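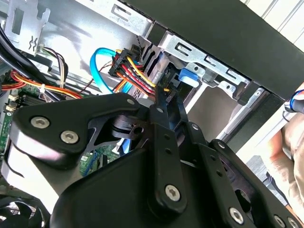

Junpei Oda wrote back after the draft went out: why would anyone type a plate number into a stranger's website? Starting with that. Good question, took me a while to have an answer.

Open with: show of hands, who has ever been cut off and remembered the plate? Wait. Then who still remembers it? Fewer hands. Fine either way, keep moving.

So, the talk. Bad driving reports by the public. Where they go, who reads them, what we did in Brernville.

Before we started, three ways to complain. Call the non-emergency line. Fill out the paper form at the front desk. Or post it on some plate lookup site and feel better. Most people did the last one. Police never see those.

The paper form – hold it up – two sides, asks for the VIN. Of somebody else's car. While it's driving away from you. Pause for laugh, don't push it.

What we changed
Form cut to 2 questions you must answer. Where, and what happend. Plate is optional. Yes optional, Conall Doherty fought me on this for weeks and I'll let him fight me again in the Q and A.

Why optional: people misread plates. O and zero, 8 and B. State wrong, very common near the state line. A wrong plate is worse than none, some poor guy gets a letter about a road he's never been on. A good location is useful with no plate at all.

Numbers. 200 reports in the old system the whole last year it ran. 400 in the first year of the new one. Say slowly: this does NOT mean driving got worse. Means the form got shorter. Somebody from the paper wrote it up the other way and we heard about it at every meeting until May.

Gunnlaugsson Avenue story. 14 reports, same left turn, nearly all between 3 and 4 pm. School pickup. Different cars every time. On a plate site that is 14 separate bad drivers. On a map its one bad turn. Heiðrún Briem in streets went out, looked, hedge over the sign. Hedge trimmed. Turn arrow is still in the budget request, don't promise anything.

(If short on time skip to letters.)

Duplicates. Same incident reported by two people, happens. We merge by time and block. By hand. Svetozár Hájek does the merging and would like it known he's open to a script.

Grudges. Neighbor reports neighbor, every day, same driveway. You can spot them. We don't send letters off one reporter, ever. Needs two people who don't share an address.

Letters
Wording matters. First version said "you were observed". Terrible, sounded like a threat, phones rang all morning. Now it says a car with this plate was reported, here's the road, here's the speed limit, no action needed. Nothing goes on a driving record. Nothing goes to insurance. Say that twice, everyone asks.

If you sold the car, there's a box to tick. Should of been there from day one.

Privacy. Plates kept ninety days then dropped. Location stays. Nothing is searchable by the public. Sólveig Hafþórsson asked for a public lookup page and I said no, here is why: you get a page for every plate, almost all of them blank, and the ones that aren't blank are one angry person's side of it. No owner info either, state law is strict on that, check yours before you build anything.

Cost – small. Form tool we already had. Postage is the big line.

What I'd do different. Spanish form from the start. Photo upload off, people were taking pictures while driving!! Turned it off in the second week. Ask for direction of travel, we still don't and it hurts.

Last part: if your town is thinking about it, start with the map and leave letters for later. You can do the map alone. Ellico next door did exactly that and hasn't sent a single one.

Questions. Conall first or he'll sulk. Handouts are by the door, blank form on the back, take a few.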